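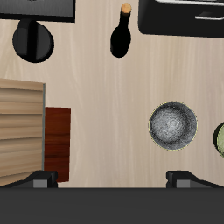 When Humaira Memon was asked to turn the old Mohmand dye works into a library, she spent the first month looking at the floor. She is an architect who likes to start low down and work upwards, and the floor at Mohmand gave her plenty to think about: patched concrete, a run of drains, and under a century of grime in the drying shed, boards of a colour she has been chasing ever since. She wanted the same thing for the reading tables, a pale beige wood with a faint grain running through it in straight streaks, like the tabletop at the head of this page, and she wanted it left as plain as it could be. "If you sit at a table for three hours you get to know it," she told me. "I don't want it shouting at people."

I should say that I came to the building on the wrong side, which is easily done. The bus from the station drops you behind the boiler house, and you walk along a brick wall for what feels like a very long time before there is any hint of a door. I was cross by the time I got in, and a bit hot, and I had a bag with far too many papers in it. Then the passage turned, the ceiling went up, and there was the main hall with the light coming down from the north, and I put the bag on the nearest bench and forgot to be cross at all.

The hall is the part everybody will photograph. It used to hold the vats, and the roof is the old saw-tooth one, repaired and reglazed, with the steel painted a soft grey-green that Humaira mixed herself after rejecting 7 samples from the supplier. (She still has them, propped along the windowsill of her office, and will tell you what is wrong with each.) The shelves run along the lines of the old vats, so that the aisles are where the dyers used to walk. You would never know unless you were told, but the spacing has a sort of ease to it, wide enough for two people and a trolley, and I like to think that comes from those men and women having needed room for their elbows.

Her brother Hammad is the engineer on the project, and the two of them have worked together long enough to argue in half sentences. The big quarrel at Mohmand was over the chimney. It leans. It has leaned for as long as anyone in the town can remember, and the first survey suggested taking the top third off and capping what was left. Hammad was for it. Humaira was very much against it, and so, when word got round, was the town. A petition went up in the bakery and came back with 311 names, which may not sound like a great many until you see how small the place is.

In the end they put a steel frame up the inside, where it can't be seen from the street, and the chimney now stands just as crooked as it ever did. You can go into the base of it through a low arch off the children's room and look straight up to a little disc of sky. There is a round bench in there, built to follow the brick, and on the afternoon I visited it was taken by a boy reading a comic with his shoes off. I waited a while for a turn and then gave up.

The bricks deserve a paragraph to themselves, so I hope you'll bear with me. A good many had to be replaced on the south wall, where the steam from the works had got into the face and blown it off. New bricks looked dreadful beside the old, far too even and far too red. Jawad Mengal, who led the masonry team, went round the demolition yards for weeks and came back each time with a few dozen in the back of his van, until he found a collapsed stable block at Orgate whose bricks had come from the same clay pit. He laid the first panel in April, in sleet, and took it down again the next morning over the colour of the mortar. The second panel is the one that stayed. I walked past it twice before he showed me where it began.

Money was short throughout, and it shows in places, though I can't say I minded. The upstairs corridor is lined with painted board where the drawings had oak. The lift is small. Lighting in the study rooms comes from a plain pendant made by Grakora, bought in one go at a good price after a hotel cancelled its order, and it throws a rather hard circle that the staff have softened with paper shades of their own making. Humaira winced when she first saw those shades and has since asked for the pattern.

Then there is the question of sound. Anyone who has worked in a converted factory knows how it goes: lovely big volumes, hard walls, and every dropped pencil arriving at your ear twice. Talha Kazmi, who advised on the acoustics, hung 200 felt panels between the roof beams, each one folded slightly so that no two flat faces meet. From below they look like washing. With a school party in one corner and the newspaper readers in another, I could hear the rain on the glass, and I could hear the pages, and the children came across as a sort of friendly murmur a long way off.

Zarmeena Butt runs the library, and she took me round the parts that visitors tend to skip. The sorting room has a hatch to the yard, so the van can unload without anyone getting wet. The staff kitchen faces east and has a proper window, something she fought for through three rounds of cuts. Her favourite place is the old weighing office, now a local history room with seats for eight, where the dye company's ledgers are kept in the same cupboard they were found in. She pulled one out for me. The entries are in brown ink, madder and indigo and alum by the hundredweight, and down the margin somebody had tried out the same shade of blue over and over with a brush.

I asked Humaira what she would change. She thought about it over most of a pot of tea. The ramp at the front is a touch too long, she said, and the handrail is cold in winter; she would wrap it in leather if she could have her time again. The planting in the yard was put in late and looks thin. And she would like to have kept the works' clock, which was sold off in the Verkell auction before she was appointed and has never been traced, in spite of a good deal of telephoning.

The next stage is the boiler house, the one I'd trudged round on my way in. The plan is for a small theatre with 100 seats, a café opening on to the bus stop, and a new door exactly where a visitor would hope to find one. Hammad has already been up on the roof and come down with a long face about the trusses. His sister has been seen on her hands and knees in the coal store with a torch and a wire brush, looking at the floor.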